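Rivo progress report, period two
Monday, May 16, 2022
For the Lucero small grants desk

Hello again. You asked for these to be shorter than the last one and to put the numbers nearer the top, so: as of this morning Rivo has 1,426 profiles that have been through the photo check and the phone call. In March we had only just opened the second waiting list, so I'm really pleased with that. We are still only taking people who live in Mastcombe or the villages on the bus routes into it, and still only people looking for something serious.

The phone call is what everybody wants to talk about. You'll remember I was nervous of it. We ring every new member before their profile goes live, have a bit of a natter, check they are who they say they are and ask what they'd like from a partner. It's slow and it costs us more than anything else in the budget, and I would give up nearly everything before I gave that up. People tell us they joined because of the call! One lady said it was the first time an app had asked her anything and then waited for the answer.

The average age of members has crept up to 39, a bit older than the plan said. I'm not worried. The plan was written when I thought students would be the first through the door, and they mostly weren't. 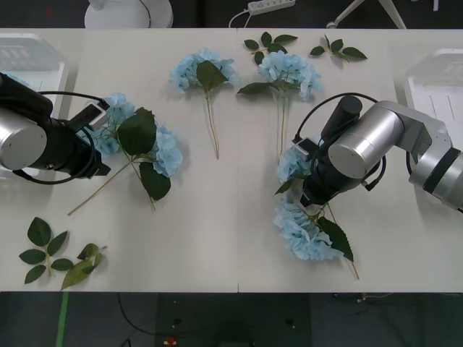 Blue hydrangea stems and leaf sprigs on the white table.

Now the bits that haven't gone so well. The messaging side was down twice, once for most of a Saturday evening (the worst time it could possibly happen to a dating app, as several members pointed out). Both times it was the same fault, where the list of matches refreshed itself over and over until the server gave up. Bamano, who host us, moved us on to a bigger plan without charging for the first quarter, and I've rewritten the refresh so that it only runs when someone opens the screen. It's held up since then, touch wood.

The other problem is balance. We have far more women than men in the over-fifties group and the opposite in the under-thirties. I tried putting cards up in the climbing wall and the two barbers on Castle Street, and that helped a little. What helped more was letting members invite one friend each
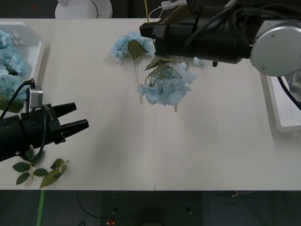 and skip that friend to the front of the queue for a call. I'd like to keep the invites going through the summer and then look again. If it just brings in more of the same people I'll stop it.

We've also run 9 meet-up evenings, one more than we promised you. The quiz is the clear favourite. The silent walk was my idea and I won't be doing that again - people came, were very polite about it, and then talked the whole way round. Next on the list is a supper with long tables, so that no one has to sit facing a stranger for an hour if it isn't working.

On safety, we've had 7 reports from members. Five were about people who stopped replying, and I've answered each of those myself and added a short page on what we can and can't do about it. The remaining two were proper complaints about rude messages, and both accounts were closed the same day. I'd like to talk to you about paying for someone to cover reports at weekends, as at the moment it's me and my phone, and I do have to sleep.

Money is on the sheet attached. We're under on advertising and over on phone bills, and the two very nearly cancel out. I'd like your okay to move what's left of the advertising line across to calls.
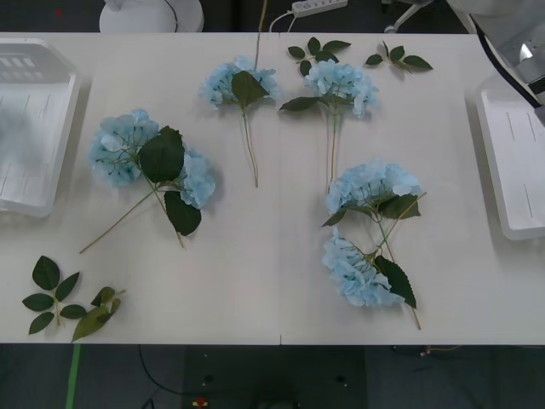

Pale blue hydrangeas and green sprigs laid out flat.

For the next period I'm planning three things: the new sign-up form, which cuts the questions by half; a proper way to pause your profile when you've met someone (at the moment people delete everything and then have to start again if it fizzles out); and a decision on whether we open up beyond Mastcombe. My own feeling is not yet. The calls only work if the person ringing knows which pub you mean.

The sign-up form should be ready for you to try in a fortnight. Please be as picky as you like with it, especially the page on what you're looking for, where I've changed the wording so many times I can't see it any more.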